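Projects > Sutwood > Front room > Gallery

Sutwood front room, March

Most of the changes in the front room are small ones. Furniture was moved, the coat rack got a new spot, and the long wall was cleared. The pictures start with the coat rack.
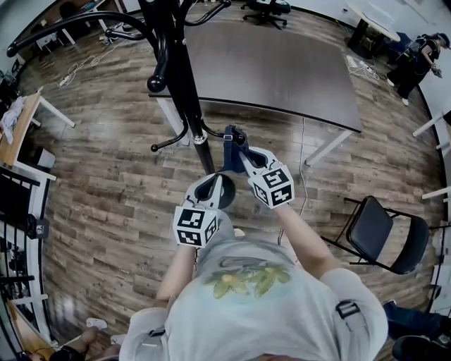

Coat rack by the table. Glossy black, round base, silver collar partway up the pole, S-shaped hooks with ball tips.

The rack came from Reisinger in two pole sections. The sections screw together at the collar. Tighten it again after the first week, once there have been some heavy coats on it.

It used to stand behind the door, where the upper hooks hit the wall every time somebody came in. It is 16 inches from the nearest wall now and the door opens all the way.

We kept the wood floor bare in this part of the room. A round base rocks on a rug. Felt dots went under it on Tuesday.

The table has a dark gray-brown top and white legs. It stays where it is, since the outlet is on that side. The white cable off the right front edge still needs a clip. Grundix makes a stick-on one that holds well on painted legs.

Winter coats go on the upper hooks. Bags and umbrellas go on the lower hook, where the weight doesn't tip anything.

Cost for the room so far is $94, counting the rack, the felt and a can of wall paint. Next up is the hallway, with a 30-inch bench and a shoe shelf.

Liesl Eder

Comments (3)

prairiedesk
Does the collar loosen again after you retighten it? Mine from a different store needs it every couple of months.

Liesl Eder
Not so far. If yours keeps doing it, try a rubber washer between the sections.

M. in 968
Same table top color as ours. Shows dust, but a damp cloth takes care of it. Please post the bench when it's in.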